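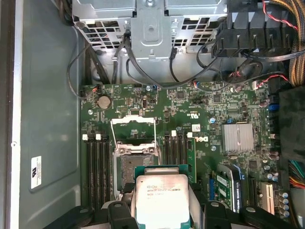
An Intel Xeon processor over the open socket of a Dell workstation motherboard.

Sakent Opens a Second Refurbishing Shop in Carroll, and We'd Love Your Old Computers

CARROLL – Well, we finally did it! After 6 years in the same cramped unit behind the tire place, Sakent is opening a second shop, on the ground floor of the old Flaltaven building, and I get to be the one to tell you.

If you don't know us, we take in used office computers, fix what needs fixing, wipe the drives and sell the machines on to schools, small businesses and anybody who wants a solid desktop without paying new prices. We passed 4000 machines this spring (I had a cake made, it was too small). Most of them were plain office towers, but lately we've been getting a lot of workstations too, and those are my favorites. People put good money into them once, and there's usually plenty of life left.

The new place has 27 benches, a proper loading door and, at long last, parking. Two of the benches are set aside for walk-ins, so you can bring in a tower that won't start and sit with us while we look at it. There's no charge for the look. If it needs a part, we'll tell you the price before we touch anything, and if it isn't worth fixing I'll say so.

We're also bringing our Proltine program over to Carroll. That's our trade-in plan for offices: you hand over your old machines, we give you a written list of every drive we erased, and you get credit toward refurbished ones. Up to now we've only run it for bigger customers, but from December any office with two or more computers can join. Laptops are fine, and so are monitors if they still light up. Please keep the printers, we have so many printers.

Doors open at 9 in the morning on our first day and the coffee's on us. Come by, poke around, ask nosy questions! Reporters are welcome at any time during shop hours, and I'm happy to talk for as long as you can stand it.

Press contact: Sakent front desk, Carroll | © Sakent. All rights reserved. | Back to top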